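Skitthorpe Shared Workshop
Kitchen table build: progress report to the Fehr small grants panel
December 2024

This report covers the second stretch of the build, from the start of November to now. The panel asked for plain language and a straight answer on whether the rest of the money should be released. My answer is at the end, and it is a cautious one.

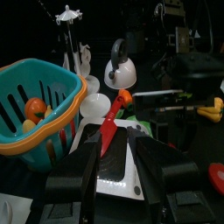
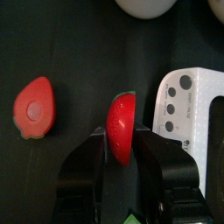 Wrist camera views, play kitchen setup. First: open fingers over the toy stove, red knife between them. Second: one toy strawberry half in the grip, another on the table.

What was promised

The application said we would build a two-arm table in the workshop that could tidy a child's play kitchen, using toy food and utensils as stand-ins for the real thing. It said this would be done for $1000 in parts and that any member with a free evening could learn to run it. I signed off on that wording and I now think the second half of it was wishful.

What has been built

Both arms are mounted and powered. The wrist cameras work. The black fingers are the third design; the first two flexed too much at the tip and let go of anything with a curved side. The table and the backdrop are both dark, which was done to keep the camera exposure steady. I was against it at the time and have changed my mind.

The control software is Flevia, as planned. Installation took longer than the arms did. The instructions assume a newer computer than the one we own, and two members lost most of a week to a driver problem that went away after a clean install. I can't tell you what caused it.

What it has cost

Fehr released $500 at the start. We have spent $279 of that on motors, bearings, filament, cable and the play kitchen pieces. The rest is unspent and sitting in the project line. That looks thrifty, but part of it is simply late: the spare motors from Brikness are on back order and have not been billed.

What works and what doesn't

Single pickups of firm, chunky toys are decent when the toy is set down in open space. Members have been showing this to visitors, and it does look good. I would ask the panel to be careful with that, as I have tried to be. A person picks the object, a person puts it where the arm can reach it, and a person stops the arm when it heads for the wrong thing. The demo hides a lot of help.

Split foods are harder. The strawberry comes as two halves, and getting hold of one from its rounded side is a different job from getting hold of one that is lying flat with the cut face up. Then the halves have to be lined up with each other. We have no result on that I would put my name to.

Flat, thin items are the worst. The toy knife on the stove is the case everyone wants to show, and my own view is that the current fingers are too thick for it. The builders disagree and think it is a matter of approach angle. They may be right. I have asked for a written test before anyone prints a fourth set.

Crowding is the other open problem. With the basket, the utensil stand and the kettle all out at once, the arms have very little room, and we still plan the second arm's path by hand -- slowly, and with somebody's hand near the power switch.

Training members

Only 3 members can run the table without help. The application implied a good many more by now. The written guide is half done and stops at calibration.

Request

Please hold the second payment until the written test is in. We have enough in hand to finish the guide, run the test and pay for the motors if they turn up. If single pickups hold up with no one arranging the objects first, I will ask for the balance. If they don't, I would rather shrink the goal to one arm and an uncluttered table, and return what we don't need.

The parts list and receipts are in the project folder, under Fehr.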